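April 25, 2024
Bench notes, Clultach workshop

Finished sorting the first half of the Matheson box this morning. Niall had the list, I called things out. 319 pieces on the list, and the toys and play food are still mixed in with the hardware, so the rest will go slower. Sheena wants them split before anything gets a label. Fine by me, but we need more trays.

Label stock: 452 left on the small roll. The big roll is the wrong adhesive for anything curved and should go back to Pisdale. Fergus has the order number.
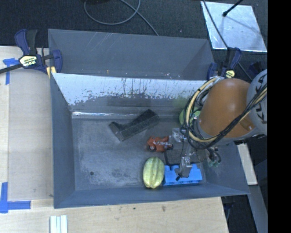 The gray bins are wearing badly and I want to decide on liners before June. Dougal tried 800 grit on a spare one and it only made the surface cloudy. The white panel between the two halves is the worst part – it's flaking along an uneven line and worn to gray lower down, and the floor is scuffed all over. There's a small round hole near the front left too, so any liner needs a cutout there or it will hold grit. Small things like the red motorcycle are easy to find against the gray. Black things I have to look for twice, so a pale liner would suit me.

Vimuvley sent 2 liner samples. The thin one curls at the corners when it's cut short. The thick one lies flat but smells, and I've left it by the back door to air. Morag thinks the thick one will be too stiff to follow sloping walls. She may be right, haven't tried it yet.

Play food: wipe with a barely damp cloth, no solvent. Fergus used the citrus cleaner on a pear last month and took the color off the stem end. Vehicles get a dry brush at the wheels first, then the cloth.

To do
Ask Sheena about trays, shallow ones if Pisdale has them
Cut the thick liner to size, leave the flaps long
Vacuum both compartments, corners as well – debris in the back one
Niall to recheck the list from line 40 on, I lost my place there

Stopped at 4:30.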